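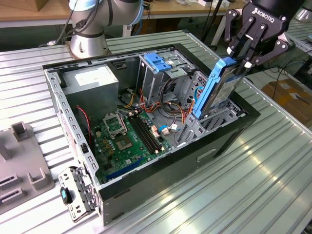

Zwischenbericht Projekt Vikel – Altgeräte für Schulkinder und Vereine

Berichtszeitraum: bis Ende August
Empfänger: Förderstelle, Durchschlag an Geschäftsführung Cotex
Stand: Entwurf 2, bitte so nehmen, Endfassung kommt mit dem Verwendungsnachweis

1. Kurz vorweg

Annahme läuft. Ausgabe läuft, aber langsamer als im Antrag. Geld reicht bis Jahresende, wenn die Umwidmung durchgeht (siehe Punkt 6). Größtes Problem ist im Moment nicht die Technik sondern der Platz und die Abholung. Zweitgrößtes: Netzteile für Notebooks, immer die Netzteile.

2. Zahlen

Angenommene Geräte seit Projektstart: 2061
Davon gesichtet und erfasst: 1802
Rest steht noch in Gitterboxen im Lager Ulen, unerfasst. Wird im Herbst abgearbeitet, Reihenfolge nach Eingang.

Zur Erinnerung, weil es beim letzten Bericht eine Rückfrage gab: als Gerät zählt bei uns Desktop, Notebook, Monitor. Mäuse, Tastaturen, Kabel, Dockingstations zählen nicht. Drucker nehmen wir gar nicht mehr an, steht jetzt auch auf der Webseite und auf dem Aushang am Tor. Trotzdem kommen welche.

Aufschlüsselung nach Gerätetyp liegt als Tabelle bei (Anlage A). Spalte "Zustand" bitte mit Vorsicht lesen, bis Mai wurde anders bewertet als danach. Vorher gab es nur gut / schlecht, jetzt vier Stufen. Rückwirkend umstellen haben wir angefangen und wieder gelassen, zu viel Arbeit für zu wenig Nutzen.

3. Annahme und Logistik

Die beiden Sammelstellen sind in Betrieb. Öffnungszeit jetzt einheitlich bis 18 Uhr, vorher hatte die kleine schon um 15 Uhr zu und die Leute standen vor dem Tor. Beschwerden seitdem deutlich weniger.

Firmenabholungen: macht weiterhin die Spedition Subramaniam zum vereinbarten Pauschalpreis. Zuverlässig, aber nur noch zwei Touren im Monat möglich, im Antrag standen wöchentliche Touren. Grund: Fahrermangel, zweiter Wagen in Reparatur. Nachverhandelt, kein Ergebnis. Alternative Angebote eingeholt, beide teurer, das eine um fast das Doppelte. Wir bleiben also vorerst dabei und sagen den Firmen ehrlich, dass es ein paar Wochen dauern kann.

Folge: Lieferungen kommen geballt. Nach einer großen Tour ist das Lager voll bis an die Tür, danach wieder tagelang Luft. Für die Personalplanung schlecht.

Palettenstellplätze im Lager Ulen sind bis auf Weiteres ausgeschöpft. Vermieter hat mündlich die Nachbarfläche zugesagt, schriftlich haben wir nichts. Bleiben dran.

4. Datenlöschung

Ablauf unverändert gegenüber dem letzten Bericht. Datenträger werden bei der Erfassung ausgebaut, nummeriert, im abschließbaren Schrank gelagert, dann gelöscht. Protokoll pro Datenträger. Was sich nicht löschen lässt geht zum Schreddern, Nachweis des Entsorgers wird abgeheftet.

Neu: Spender bekommen das Protokoll auf Wunsch per Mail. Wird fast nur von Firmen verlangt, Privatleute fragen selten. Eine Arztpraxis wollte beim Löschen dabei sein, haben wir ermöglicht, hat gut geklappt. Soll aber kein Regelangebot werden, bindet eine Person den halben Vormittag.

Die Datenschutz-Folgenabschätzung ist fertig und liegt bei Cotex. Eine Anmerkung zur Schlüsselliste für den Schrank ist noch offen (wer hat wann welchen Schlüssel). Liste wird jetzt geführt, Nachtrag zur Dokumentation folgt.

5. Ausgabe

Hier sind wir hinter Plan. Gründe, der Reihe nach:

Anträge der Familien kommen oft unvollständig. Meist fehlt der Bescheid oder er ist abgelaufen. Rückfrage, warten, nochmal Rückfrage. Wir haben das Formular auf eine Seite gekürzt und in vier Sprachen übersetzen lassen, seit Juni im Einsatz. Quote der vollständigen Anträge ist spürbar besser, belastbare Zahlen gibt es erst im Schlussbericht.

Schulen melden Bedarf geballt nach den Ferien und dann monatelang nichts. Wir haben darum gebeten, schon vor den Sommerferien zu melden. Zwei Schulen haben das gemacht. Der Rest kommt erfahrungsgemäß jetzt im September, alles auf einmal.

Notebooks werden viel stärker nachgefragt als Desktops. Verständlich, kleine Wohnungen, kein Schreibtisch. Wir bekommen aber überwiegend Desktops gespendet. Vereine nehmen Desktops gern, vor allem für Geschäftsstellen und Jugendräume, da läuft die Ausgabe gut. Im Frühjahr haben wir auch ein Seniorencafé ausgestattet, inklusive Monitoren, Rückmeldung sehr positiv, die wollen jetzt noch einen Kurs dazu. Kurs ist nicht Teil der Förderung, haben wir so mitgeteilt und an die Volkshochschule verwiesen.

Arbeitsspeicher: ältere Geräte haben zu wenig, und was wir aus Schlachtgeräten holen, passt nur zum Teil. Zukauf war im Antrag zu knapp angesetzt. Siehe Punkt 6.

Rückläufer: kommen vor, sind wenige. Häufigste Ursache vergessenes Passwort, dann Display. Wir setzen neu auf und geben wieder raus. Ein Merkblatt zum Passwort liegt jetzt jedem Gerät bei.

6. Finanzen

Personalkosten im Plan. Raumkosten leicht drüber, Nebenkostennachzahlung für das Vorjahr, Bescheid liegt bei (Anlage B). Transport drunter, weil weniger Touren gefahren werden.

Wir beantragen hiermit formlos die Umwidmung der nicht verbrauchten Transportmittel in die Position Ersatzteile (Netzteile, Speicher, SSDs). Die Gesamtsumme ändert sich dadurch nicht. Falls dafür ein eigenes Formular nötig ist bitte kurz melden, auf der Seite der Förderstelle war nur das vom Vorjahr zu finden. Wichtig wäre eine Antwort vor Oktober, damit wir noch vor der Herbstwelle bestellen können.

Die Eigenmittel sind erbracht. Sachspenden haben wir nicht gegengerechnet, so wie bei der Prüfung im letzten Jahr verlangt.

Ein Beleg fehlt noch, Rechnung Reinigung Lager Mai. Zweitschrift ist angefordert.

7. Personal und Qualifizierung

Stellen besetzt bis auf die halbe Stelle Ausgabe / Beratung. Zweimal ausgeschrieben, erst keine passende Bewerbung, dann eine Zusage die wieder zurückgezogen wurde. Beratung läuft solange nebenher mit, das merkt man am Telefon. Erreichbarkeit vormittags ok, nachmittags schlecht. Anrufbeantworter ist eingerichtet.

Qualifizierung der Teilnehmenden: Grundkurs Hardware und Grundkurs Lagerverwaltung wurden wie geplant durchgeführt. Staplerschein musste verschoben werden, Anbieter hat abgesagt, neuer Termin im November. Zwei Teilnehmende sind in Ausbildung gewechselt, einer davon in den IT-Bereich. Freut uns sehr, reißt aber in der Werkstatt eine Lücke.

Die Unterweisungen zu Brandschutz und Umgang mit Akkus sind erfolgt und unterschrieben. Aufgeblähte Notebookakkus kommen sofort in die Sandkiste im Außenbereich, nicht mehr ins Regal. War vorher nicht klar genug geregelt, hat die Berufsgenossenschaft bei der Begehung zu Recht angemerkt.

8. Öffentlichkeitsarbeit

Flyer nachgedruckt, liegen in Bürgerbüro, Bücherei und bei den Schulsekretariaten. Webseite überarbeitet, Annahmekriterien stehen jetzt ganz oben. Artikel im Stadtanzeiger im Juni, danach kamen so viele private Spenden, dass die große Sammelstelle zeitweise dicht war. Weitere Pressearbeit deshalb erst wieder, wenn die Nachbarfläche da ist.

Förderhinweis mit Logo ist auf Flyern und Webseite drauf. Auf dem Aushang am Tor fehlt er noch, wird beim nächsten Druck ergänzt.

9. Abweichungen vom Antrag, gesammelt

Abholtouren zweimal im Monat statt wöchentlich.
Ausgabe an Familien unter Plan, Ausgabe an Vereine über Plan.
Halbe Stelle unbesetzt.
Staplerschein verschoben.
Drucker nicht mehr in der Annahme.

Aus unserer Sicht ist keine davon für den Förderzweck kritisch. Bei der Ausgabe an Familien rechnen wir damit, dass wir bis Jahresende aufholen, vorausgesetzt die Ersatzteile kommen rechtzeitig. Falls nicht, wird der Rückstand im Schlussbericht begründet.

10. Nächste Schritte

September: Bedarfsmeldungen der Schulen abarbeiten, Stelle zum dritten Mal ausschreiben.
Oktober: Bestellung Ersatzteile nach Freigabe, Abbau der unerfassten Gitterboxen in Ulen.
November: Staplerschein, Inventur, Gespräch mit dem Vermieter wegen Verlängerung.
Dezember: Ausgabeaktion vor den Feiertagen, danach Betriebsruhe bis Anfang Januar. Vorbereitung Verwendungsnachweis.

Offen von Seiten der Förderstelle: Antwort Umwidmung, Rückgabe der Originalbelege aus dem ersten Halbjahr, Bestätigung ob der Schlussbericht auch diggital eingereicht werden kann.

Anlagen
A Geräteliste nach Typ und Zustand
B Nebenkostenbescheid Lager
C Teilnahmelisten Grundkurse
D Muster Löschprotokoll (geschwärzt)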